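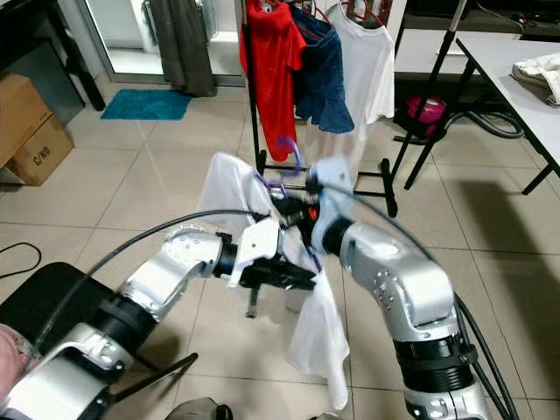
2019年11月19日，下午开始记，写到晚上

先记昨天欠的账：“纳基亚”（Narkia）信箱的第二版内胆装好了，抽屉终于能一只手拉出来，不用像拔萝卜一样两手拽（上一版我拽得手腕疼了两天）。滑轨换成窄的那种，右边还是有点涩，涂了蜡好一些，明早再看看。

今天主要在弄卡片。九月那批用的是哑光的卡纸，摸着舒服，可是圆珠笔写上去一抹就花，好几位来写的人都跟我抱怨，说夸了同事半天，交出去糊成一团蓝。今天试了三种纸，同一支笔，写同一句话：“你上次帮我改的那份表格，救了我一整个星期。”写完立刻用拇指横着抹。

一号纸：花了，跟九月那批没区别。
二号纸：不花，但是太滑，左手写字的人会打滑（我逼着自己用左手写了一张，字丑得可以单独展出）。
三号纸：Vokmont的样品，微微有点毛，抹了只有一点点影子。喜欢！颜色偏黄，配深绿的墨应该好看。

所以暂定三号。要跟Vokmont问起订量，网页上写1000张起，希望裁好的也算这个数。切刀那边要是能让他们代切最好，上回自己切，切到后面全是斜的，有一摞像扇子。

接着说卡片上印什么。这件事我跟Reginald Begay吵了一中午，饭都凉了。他想在正面印一行开头，比如“谢谢你那天……”，写的人接着往下填就行。我原来是坚决要空白的，总觉得给了开头，大家就都写成一个味儿。后来我们干脆把九月收上来的翻出来看。一共135张，空白卡和带开头的卡混着放的，我俩坐在地上分了两堆，一张一张读。

读完我得认输一半。空白卡里有17张只写了“加油”或者画了个笑脸，带开头的那堆里一张这样的都没有。可是最让我舍不得放下的那几张又都在空白堆里，有一张写给楼下开门的大叔，说他每天早上那句“来啦”是她一天里听到的头一句话，密密麻麻写满正反两面。要是印了开头，她会不会就写一行了事？不知道，这种事没法倒回去试。

折中：开头印在背面最下面，很小的字，浅灰。想要的人翻过来能看到，不想要的人当它不存在。Reginald说太小了老人家看不见，他说得对，那就再大一号，颜色还是浅的。明天出个样。 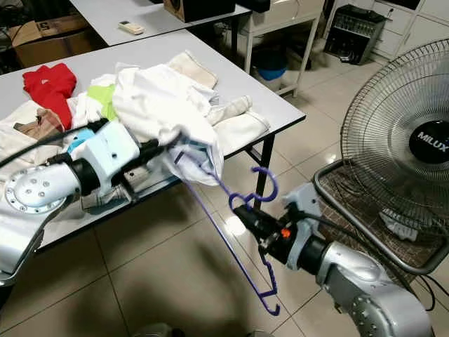 好话工坊 · 信箱与卡片组

字体的事。Prullavska那套字排中文标题很漂亮，笔画收尾有点胖，看着就和气。小字不行，缩到背面那行的大小，“谢”字中间糊成一个疙瘩。试印了几次，压力调轻也救不回来，只好标题用它，背面那行另找一套细的。大家手里有合适的拿来给我看看，别发截图，带打印出来的，屏幕上什么都好看。

墨：深绿加了一点点黑，没加黑之前像青菜汁。配比写在罐子盖上了，请不要再把盖子换着盖！上个月灰和棕就是这么混的，到现在我都不敢确定哪罐是哪罐。

下面是给Villanueva那边准备的，他们社区中心要放2个信箱，一个在门厅，一个在阅览室门口。我上次去踩点，门厅那个位置说实话不太好，正对着服务台，有人坐在那儿盯着你，谁好意思写肉麻话呀。我在那儿站着写了一张试试，写给我中学的地理老师，写到“您那时候没有当着全班念我的分数”就写不下去了，脸烫得很。阅览室那边有个拐角，背后是墙，旁边有张窄桌子，写起来自在多了。跟他们的主管提了，能不能把门厅那个往楼梯下面挪，她说要量一下消防通道的宽度再回复我。

匿名这块又有人问，我干脆把我们现在的做法写在这里，省得每次口头讲都讲得不一样：

写的人不用留名字，收的人名字要写清楚，最好带上在哪儿能找到他。
开箱的时候两个人一起，读一遍再送。
阴阳怪气的不送。（九月碰到过，写的是“谢谢你终于准时了一回”，我们读了三遍，最后还是扣下了。也许真的是玩笑，可收到的人没法当面问。）
夸长相的，拿不准就先放到黄色信封里，周会一起看。
送不到的不扔，收进铁盒子。

第三条Reginald有意见，他觉得我们扣得太紧，熟人之间就是这么说话的。我懂，我跟我姐也这么说话。但是匿名的卡片听不见语气呀。先照旧，碰到新的再讨论。

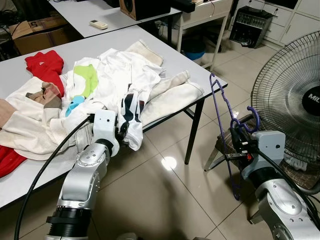 要是收到卡片的人想回信，可又不知道是谁写的，怎么办？

把回信投回同一个信箱，正面写上“回给写卡片的人”，再抄一句原卡上的话。我们会把它钉在信箱旁边的软木板上，写的人路过自己能认出来。

（上面这段准备直接印在信箱侧面，字数再压一压，“再抄一句原卡上的话”有人读不懂，我妈就没读懂。要不改成“抄一句你收到的话”？）

软木板还没买。旧的那块掉渣，图钉按进去第二天就自己出来了，掉在地上还扎人。

傍晚又做了投信口。口子原来开得太窄，卡片得对得很准才能塞进去，有人塞到一半卡住，怕被别人抽出来看见，急得在那儿敲箱子。今天用锉刀把两边各修宽了一点，上沿倒了个圆角，内侧贴了一条绒布，卡片落下去没什么声音。我来来回回塞了好多遍，上瘾。绒布的胶味道有点冲，今晚开着盖子散一散，请不要关！

锁：钥匙一把在我这儿，一把在Reginald那儿。Villanueva想自己也留一把，我还没答应。他们的人很好，可开箱读信得照我们这套做法来，最好先过来跟着做一次再说。这事等主管回信时一起谈。

还有一件不算工作的事，也记一下。开样品包裹的时候，箱底有张便条，手写的：“你们上次退回来的纸包得真整齐，拆的时候心情很好。”没署名，Vokmont仓库的人写的吧。我们天天琢磨别人怎么写、怎么收，轮到自己收一张，我拿着在屋里走了两圈，给每个人都念了一遍，Reginald听了两遍。便条贴在切刀上面的墙上了，谁都别揭。

明天要做：
给Vokmont写信，问起订量和代切，顺便回那张便条（用三号纸写！）。
背面小字出样，找细字体。
右边滑轨再看一次，不行就拆了重装。
买软木板，买那种厚的。
绒布胶味散了没有，闻一下，没散就换胶。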